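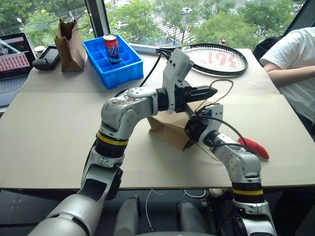
Brown paper bag on the table

List: Miltby Garden Seed Swap
Date: 2024-05-08
Subject: Re: Storing bean seed over the summer

> I have 14 kinds of pole bean left from the Tanner swap and no room
> in the fridge. Will they keep until July in the garage, or is it too
> damp out there? Last year I lost two jars to mold.

Mold in a jar usually means the seed went in before it was dry. Bite one. If your teeth leave a dent, give them another two weeks in open paper bags indoors, then seal them.

I would skip the garage. A closet on the north side of the house works fine. Mine kept Vilano beans for six years that way and most still came up.

If you have any Hornance left over, I'd trade squash seed for a handful.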